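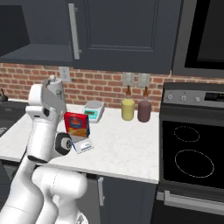

Red cereal box and a small white carton on a marble counter

Semport Township Democratic Club
Minutes of the regular meeting, 10th June

Presiding: Nneka Tamuno
Minutes taken by: Abundio Robles
Members signed in: 12. Quorum is 11, so the meeting could vote.

Called to order at 9:35 a.m. in the back room of the Bunau Avenue branch library.

Minutes of the April meeting
Anahera Doolan asked that "agreed to support" in the item on yard signs be changed to "agreed to discuss." Approved as corrected. There was no May meeting.

Membership
The club has 121 paid members, up from 108 at the same point last year. Renewal letters have gone to everyone whose dues lapsed in the winter. Three came back with a bad address and Nkechi Igwe has the names. Anyone who knows where these people have moved should call her.

County commission, District 4
Both candidates seeking the club's endorsement had been invited. Oluwatosin Onyeka attended. The other candidate, Mr. Hervieu, sent a letter, which was read aloud in full.

Onyeka spoke for ten minutes and took questions. On the Fida Road widening, Onyeka would vote to delay the contract until the drainage study is finished. On property taxes, Onyeka would not promise to hold the rate flat but would oppose any increase in the first year. Doolan asked about evening bus service. Onyeka supports it and does not yet have a cost.

The Hervieu letter supports starting the road work this fall and does not mention buses.

Onyeka left the room for the discussion. Robles said the club should wait for the candidate forum before choosing. Igwe said waiting would put the club's mailer past the print deadline. Two members spoke in favor of endorsing both candidates. Tamuno ruled that the bylaws allow one endorsement per seat.

Motion (Igwe, second Doolan) to endorse Oluwatosin Onyeka for District 4. Passed, nine in favor, two opposed, one abstaining.

Robles asked that the minutes show he voted no on timing and has no objection to the candidate.

Mailer
Igwe showed a draft. The back panel needs the new polling place for the Semport Heights precinct. Roughly half the cost is covered by money already set aside. Motion (Doolan) to pay the balance from the general fund. Seconded and passed on a voice vote.

Door knocking
Starts the Saturday after next, 10 a.m., from the library parking lot. Walk lists are on paper again this year. Doolan will print them.

Other business
The folding table lent out for the spring fair has not come back. Robles will ask.

Adjourned 11:05 a.m.

Draft, subject to approval at the next meeting.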